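Ticket 777 -- Cullside flood alert texts arriving late
Opened by: Kazue Furukawa
Status: fixed, watching

River gauge passed the warning mark and our texts went out 30 minutes behind. Great catch by the night desk!

Update, Itsuki Arai: found it! The Gusov feed was still on winter time. Clock reset, test sent to 60 phones, all delivered on time -- lovely to see.
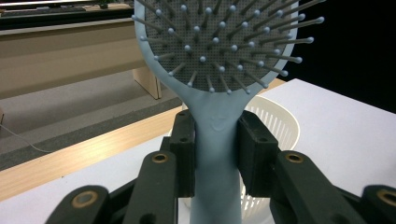 Do residents need to sign up again?
Everyone already on the list stays on it, and the next test text goes out in July.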